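Podside opens its robot lab to the public one afternoon in May, and I went for the free parking. By 2 p.m. there were more than 30 of us in a building in Wokley that used to sell carpets, all wearing stickers and being polite about the coffee.

## The desk job

The Cladosen project is trying to teach a pair of arms to tidy a desk. The desk has a laptop, a mouse and a mouse pad on it, so it was already tidier than mine.

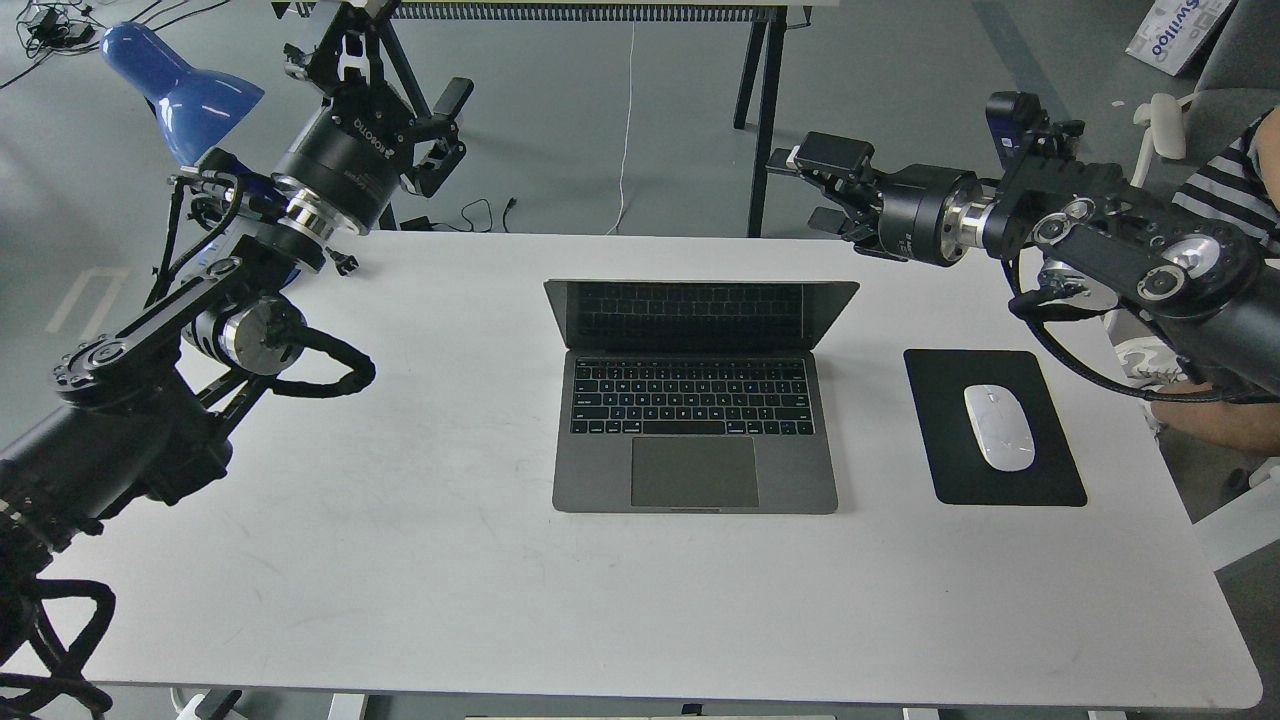

We got 15 minutes per station, and our guide spent most of ours on how many practice runs the team has logged: 1,453, a number she gave twice. I asked whether the arms could close a laptop. "That's the plan," she said – kindly, I thought. A boy near the front wanted to know if they could play games on it instead.

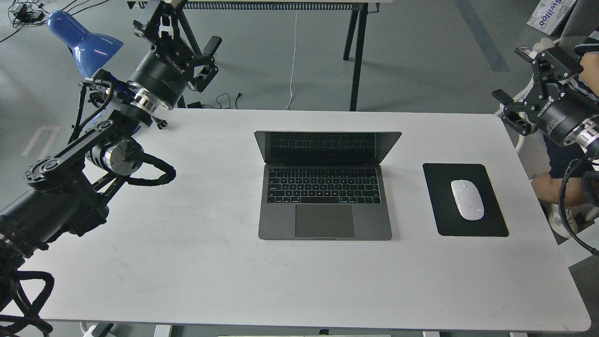 ## Getting there

Take the Ntuli Road exit and ignore the first Podside sign, which points at a loading dock. Lab tours fill up early, so put your name down at the front desk before you go near the cookies.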